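Home | Projects | Reports | Contact
Search this site Go
3 min read

Cudstead Family Room refit: progress report to the Galtasetti Fund

26 June 2019

Quick one this time, the full accounts follow in August with the receipts.

Where we are

Painting done. Floor done, bar the strip by the radiator. Shelving and desk in and being used. Storage cupboard not started, see below.

Spent to date: 411 on shelving and fixings, 454 on flooring. Total award was 1,000 so we are tight, but inside it. Paint came out of our own budget as agreed in the first report.

Shelving

Went with the Zedholm units in the end. The Tanabe ones were cheaper but too deep, the door to the hallway would have caught on them every time. Delivery was 2 weeks late, which pushed everything else back. One side panel came scratched. Supplier offered a replacement, we took a small refund insted and turned that side to the wall.

All fixed to the wall now. Checked by the building people, paperwork on file.

Sorting the old stuff

Took longer than planned. Everything from the old room had gone into boxes with no labels. Books were the worst. Damaged ones recycled, duplicates passed on to the after-school group. Soft toys all washed before they went back out, a few thrown away where seams had gone.

We said in the application that everything would be in closed bins. Changed our minds on that. Kids in the old room never opened the bins, and families told us the same when we asked. So open shelves, books at one end, soft toys spread out, a plant. Still a bit of a mix up there and the desk needs a proper clear, pens and small bits mostly. Drawer trays would fix it. 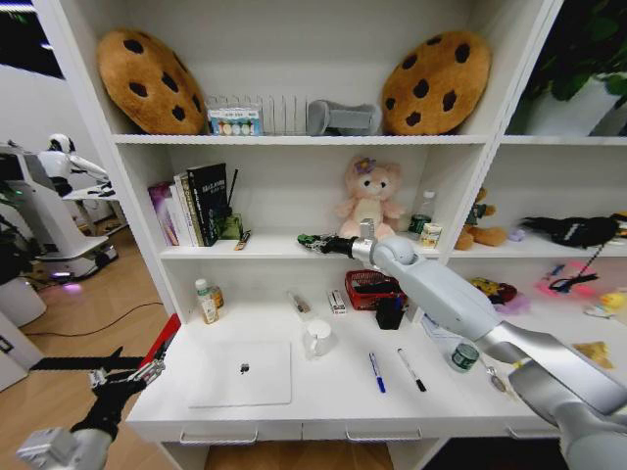 White shelving with books, plush toys, cookie cushions and the plant.

Still to do

- floor strip by the radiator
- storage cupboard, waiting on a second quote, first one was way over
- trays for the desk
- labels for the shelves (pictures as well as words, for the little ones)

Request

Could we move what is left of the flooring line across to the cupboard? Small amount, but it would save us coming back to you seperately. Need a yes or no before we order.

Previous report | Next report | Back to Projects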